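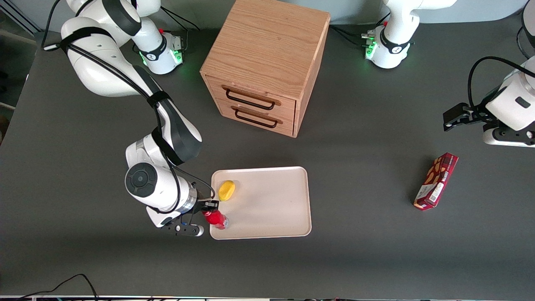
What do you lot keep in a two-drawer desktop cabinet?

Stationery in the top and the bulky things underneath, with anything you use daily left out on a tray.

gazi_fan
Depends how tall the drawers are. Mine won't take a bottle standing up, so bottles go on the tray.

Rajitha Pramanik
Same. Lying down in a drawer they leak, as my 40 good envelopes discovered.

nornville60
Trays are where tidying goes to die. I bought one in November and it now holds 4 pens, a lemon and a parking fine.

gazi_fan
That's a you problem – get a smaller tray.

nornville60
I did. The fine is folded.

tinlid
Disagree about stationery on top. Heavy stuff low is sensible, but I want the tape at hand level, and in my flat hand level is the bottom drawer.

Rajitha Pramanik
Where is your desk?

tinlid
On the floor. Long story, involves Flesville and a van.

nornville60
Does anyone line their drawers? Promodo want 120 for a roll of felt.

gazi_fan
Wallpaper offcuts. Free, and ugly where only you can see it.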